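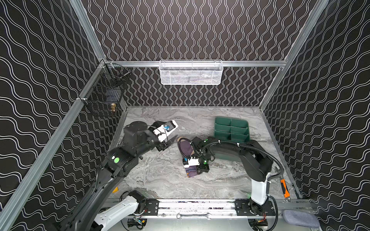 Early Childhood Products, Unit 5: Choosing and Checking Infant Toys

Ollstead Extension Program
Handout for the evening section, revised November 15, 2020

Read this before the second class meeting. Bring one infant toy with its packaging if you still have it. A toy from home or from your workplace is fine.

5.1 What the age label means

The age on a toy package does two jobs, and students often mix them up. The first job is safety. A label that says a toy is not for children under three usually points to small parts. The second job is interest and skill, meaning the age at which most children can use the toy the way it was designed. A parent may decide a child is ahead on skill. That decision has no effect on the safety part of the label. A bright 14-month-old still puts things in her mouth.

In class we will write the two meanings in separate columns. Keep them separate in your written work too.

5.2 Mouthing

From the first months until well into the second year, the mouth is a main tool for finding things out. Any object a baby can lift should be treated as something that will be chewed. When you look at a toy, check:

Size. No part should fit inside a small-parts test cylinder. Check the toy whole, then check every piece that could come off.
Seams. Pull on them. Stitching that opens under a firm tug will open sooner or later in use.
Surface. Look for paint that flakes or stickers with a raised edge.
Length of handles. A long, narrow, rounded end can reach the back of the throat. Rattles are the usual problem.
Cords. Nothing long enough to go around the neck, and no loops that could catch on a crib post.

Batteries get their own line. The compartment must close with a screw or need two separate motions to open. Button cells are a serious hazard and we will spend part of the second meeting on them.

5.3 Texture

Babies sort textures long before they have words for them. A good set of toys for the first year has some contrast in it: smooth next to ribbed, knit next to woven, firm next to soft. It does not have to be expensive. A clean washcloth and a metal spoon give more contrast than most boxed sets.

Color follows the same rule. Strong contrast holds attention early on, and pale shades do less until vision sharpens.

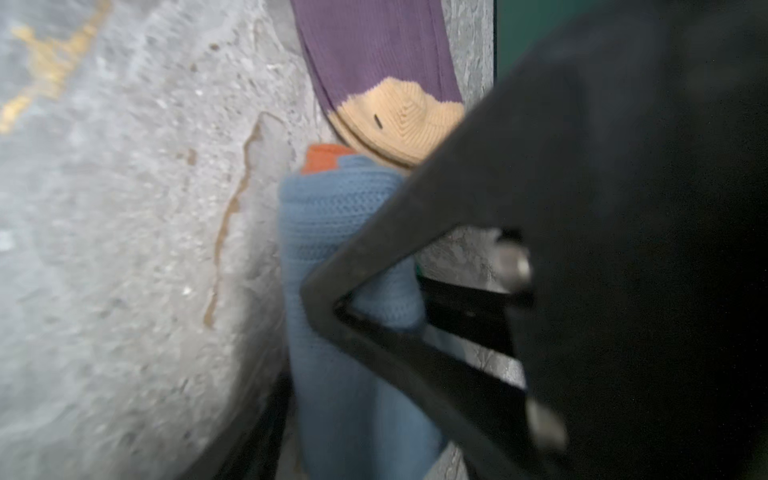 Figure 1. Light blue knit with an orange band at the top.

Knit fabrics stretch, and small fingers can work into a loose stitch. Hold the fabric up to a light and look for gaps. A fine, close stitch is the better choice for anything a baby will handle alone.

5.4 Cleaning

Sort toys by how they can be cleaned before you buy them, especially for group care.

Hard plastic and silicone with no openings: wash in warm soapy water, rinse, sanitize, air dry.
Fabric: machine wash, dry fully. Follow the tag.
Squeeze toys with a hole: water stays inside and mold grows there. Avoid these for group care.
Electronic toys: wipe only. If a toy can't be washed and will be mouthed, it does not belong in an infant room.

In a group setting, a mouthed toy goes in the wash bin as soon as the child drops it and does not go back on the shelf until it is clean - even if the next child is a sibling.

5.5 Reading customer reviews

Parents rely on reviews, so we need to know what they can and can't tell us. A review is useful for wear, noise, how suction cups or clips hold up, and whether the toy is a pain to clean. It is weak evidence on safety. Four hundred words about how much a baby loves a teether say nothing about what the teether is made of.

For practice we use the Nieminen stacking ring page from the course packet. It has 325 reviews, and 33 of them mention the child's age. Go through those 33 and mark:

a child younger than the age on the label
a part that came loose
a change in color or smell after washing
a gift review written before the child had used the toy

The last kind is common. Leave it out of your tally.

5.6 Assignment

Write up one toy using the headings from 5.1 through 5.4. Two pages, double spaced. Give the exact wording of the age label and any warning. If the packaging is gone, say so and work from the toy itself. The write-up is worth 100 points and is due at the start of the January meeting.

Students at the Tadville site should turn in paper copies at the front desk. The Kokness section uploads to the course page as usual.

Test cylinders can be signed out from the supply cabinet for 2 days at a time. Write your section on the sign-out sheet.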